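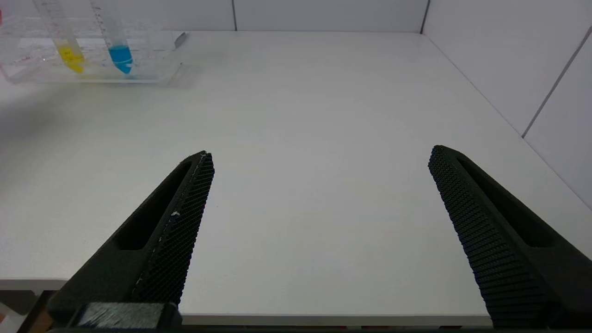

*two black gripper fingers over a white tabletop*

**New Ledesma tape: better than the album or am I losing it?**

**rikgate_rider:** Okay so I've had the Ledesma tape on repeat since it dropped in October and I need to talk about it. Track four, the one with the slowed-down choir sample? I played it for my brother in the car and he made me start it over before the first verse was done. 12 songs, no skits, and his voice sounds so much closer than it did on the album. I'd put it over Rikgate and I know that's going to get me yelled at.

**ollden_tapes:** Consider this the yelling. Rikgate had actual stories on it! The one about his uncle's tire shop still gets me. This tape is him rapping really well about having no sleep.

**rikgate_rider:** The hotel song is a story though?

**ollden_tapes:** It's a list of things in a hotel – great beat, I'll give you that.

**mxdaza:** My cousin Ivana Daza sings the hook on track nine (very proud, sorry, I tell everyone) and she said most of the verses were done in one take at night. I think you can hear it. He runs out of breath on the second verse and they left it in. I love that stuff.

**trultia_fan15:** Disagree with both of you, the Trultia EP is still his best and it isn't close. He was hungry on that one. I saw him play it to a room of maybe 200 people and the crowd knew every word.

**ollden_tapes:** The mix on Trultia is so muddy I can't hear the kick.

**trultia_fan15:** Get better headphones lol

**mxdaza:** Is anybody getting the vinyl? The shop said 1,000 copies and I can't find out if it has the bonus track.

**rikgate_rider:** Ordered mine, 15 dollars shipping, which hurt. The listing says bonus track on side B but doesn't name it. I'm hoping for the freestyle from the radio thing.

**ollden_tapes:** If it's the freestyle I'll buy one too – still not better than Rikgate.

**trultia_fan15:** Does side B have the hotel song or is that on A?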